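Keep the Old Tower

October 22, 2023

Quick one today, dinner's in the oven. But I have been stewing on this all week.

Somebody on the Misavdale swap list put out a desktop tower for free and got told, by three different people, to take it to the dump. Too big. Too old. Get a laptop like everyone else. And I thought no. No, no, no. Somebody take that thing home and open it up.

My case for the old office tower is simple. You can get into it. Lay it on its side, side panel off, and the whole works is right there looking up at you. No glue. No heating the edges with a hair dryer and praying over a plastic pick. I have done the plastic pick thing on a Sostbridge laptop and I still have the crack in the bezel to show for it.

And the blue bits! Whoever decided to make the parts you're suposed to touch a different color deserves a raise. Blue means pull here. You don't need a manual. You don't need me standing over your shoulder.

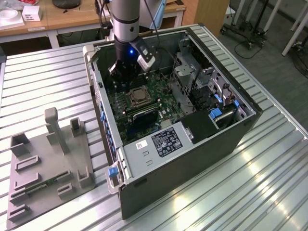

What you learn by looking

I learned more from one open case than from any class I ever paid for. Memory slots in rows. Processor under its metal bracket. Card in a slot, hard drive in a bay, power supply down at one end like a brick. Every part has a place and a shape, and after a while you can name them the way you name streets in your own town.

Try that with a tablet. You can't. It's a slab, and when the slab quits you buy another slab.

My own tower is a Lungu, bought used. Since then it has had more memory, a second drive, and a fan that doesn't scream. All of that took an afternoon plus a trip out for the right screws. The Sastance people quoted me $300 for a new machine that would have done the same job, and done it in a case I'd need a special bit to open. No thanks.

Yes but

Yes they're heavy. Yes they eat desk space, and the dust is disgusting, and the inside edges of a cheap case will slice your knuckle. Wear gloves if you're a bleeder. Power use is a fair complaint too - I'll give you that one, an old box left on all day is not doing your bill any favors. So turn it off at night.

And some really are done. If the board is dead and parts cost more than the thing is worth, fine, pull the drive and recycle the rest. Just look first. Most people never look. They see beige or black and a lot of weight and it goes to the curb.

What I'd like is for every kid in this town to get one afternoon with the lid off a computer. Not a kit, a real one, with real dust in it. Let them pull the memory and put it back in wrong and hear it beep at them. I'll bring the screwdrivers, I have 4 and two of them are even the right size.

If that tower is still on the list in December I'm taking it myself. No idea were I'll put it.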